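Setting Up Your Bellis Floor Loom Bench, Part 3: Leveling and First Sit

By now you should have the legs bolted on and the seat lying upside down on a blanket. Mine took a whole evening to get this far (I lost a washer under the radiator), so don't feel bad.

1. Turn the bench over with a helper. Trinity Escobedo did mine with me, and we still scraped the doorframe.

2. Set it where you're going to weave. Don't level it in the garage and carry it in later, or you'll be doing this twice!

3. Screw each foot all the way in, then back it out until it touches the floor.

4. Lay your level across the seat, front to back first, then side to side. Adjust one foot at a time — a quarter turn is plenty.

Note: The seat height goes from 38 to 42 centimeters. I'm short and like it at the low end, but Prys Ifans swears by the top setting, so try both.

Caution: Never back a foot out more than 12 turns. The thread gets wobbly after that and the foot can drop right out when you lift the bench.

5. Sit down and rock gently. If it clicks, go back to step 3.
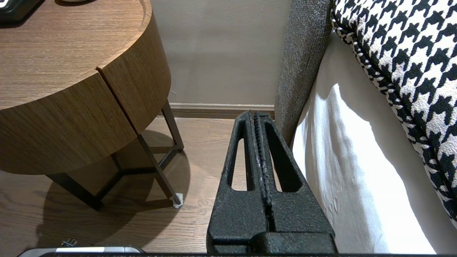

6. Once you're happy, hold each foot still and snug the locknut up against the leg. Finger tight, then a little nudge with the wrench.

7. Weave for 20 minutes or so and check the locknuts again. Mine always loosen a bit on the first day, and wood floors seem to make it worse than carpet does.

The felt pads go on last. They're in the bag with the spare bolts.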